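Workshop tips: looking after the two-finger gripper

Udilden hand-held gripper, ribbed silicone pads

The pads are the part that wears. Wipe them after every session with a lint-free cloth and plain water, working along the ribs. Solvent leaves the silicone glazed, and a glazed pad lets smooth bottles slide.

Every 168 hours of use, or sooner if a finger rocks when pushed sideways:

Take the pads off and look for splits at the root of the ribs.
Check the screws in the white finger mounts. Turn each one until it seats, then stop – the plastic strips easily.
Close the fingers on a sheet of paper. It should drag evenly from top to bottom.
Note the closing count. Pads are changed in pairs at 3000 closings, never singly.

For a grip check, use a part-filled water bottle with its cap on tight. Hold it upright by the body, just clear of the table, for 20 seconds. Any creep means the pads need cleaning or the fingers need realigning.

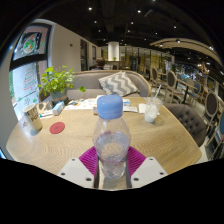

Fingers on the bottle, then the bottle on its coaster:

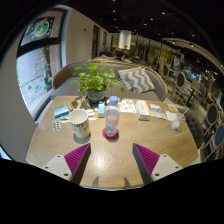

Abubakar writes that 3000 is generous for anyone handling cardboard. On the Olstead bench the ribs had rounded off by 2000, and the paper test still passed. Running a fingernail across the ribs showed it sooner – if the nail doesn't catch, change the pair.

The lower figure is worth adopting for cartons and paper cups. Keep a spare pair flat in a closed bag, out of sunlight, with nothing stacked on top. Pads stored bent keep the bend, and they will fail the paper test from new. After fitting, zero the finger travel again before logging any closings.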